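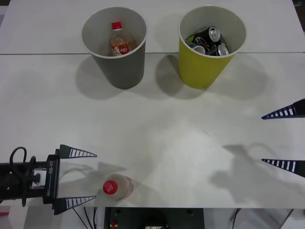
Why would anyone need 60 pages to tell a robot arm where to put a bottle? A reader of our newsletter asked us that back in February, and I've been chewing on it ever since. The rules were too long, and people skipped them. So we rewrote them, and I'm really happy to tell you they're out!

CULBRIDGE, June 29, 2025 - Grindalier today released the second edition of the Deltier Practice Guide, our free set of good-practice rules for small two-arm robot cells that sort things on a tabletop. The old guide ran 60 pages. The new one is 7, plus a checklist you can tape up next to the cell.

I should say what it covers, because we get asked a lot. It's for benches where two arms share one work surface and sort everyday items, like bottles in one bin and cans in the other. Big fenced industrial lines have their own standards and we're not touching those. The guide doesn't replace your local safety law or your robot maker's manual either. Read those first, please. Ours picks up where they leave off, with the day-to-day stuff that people at the bench end up deciding on their own.

Before we wrote a word of the new edition, we went through 856 comments that readers had sent in about the first one. A few were very kind. A lot of them were about the word "adequate," which we had used everywhere and never explained (fair enough). It's gone now.

What's changed:

Start with the fingers open. Both grippers should be open and still before anybody puts a hand over the table. The first edition left this up to each site, and sites had very different ideas.

One arm in the middle at a time. If both arms can reach the same item, the cell has to have a written rule for which one gets it. "Whichever is closer" is fine as long as it's written down.

Bins that look different. We ask for a different color for each material, and the colors have to stay put from one shift to the next. People do still reach in and fix things by hand, and they shouldn't have to stop and think about it.

Leftover liquid. We had a long argument over this one! We settled on a simple limit: each site picks the most liquid it will accept in a container, posts it, and pulls anything over that before the run begins.

Cables. Any loop on a moving arm gets checked at full reach, at both ends of travel, whenever a tool is changed. The first edition said "periodically," and that was my word, and I'm sorry.

We tried the draft out at our Cartwright site before release, over 204 sorting runs, and changed the wording of the stop procedure twice along the way. The notes from those runs are in the back of the guide, including the parts where our own crew misread a rule. I'd start there if you're short on time.

The guide and the checklist are free to download from the Grindalier website, and you can copy them, mark them up and change them for your own shop. Print copies are available from our Culbridge office while they last - just ask at the front desk.

Comments on this edition are open now. Send them to the Deltier desk through the contact form on our site, and tell us which rule number you mean. We read all of them, even the grumpy ones.

About Grindalier
Grindalier writes plain-language practice guides for small automation shops and runs a test bench at Cartwright. The Deltier program is its work on shared-table robot cells.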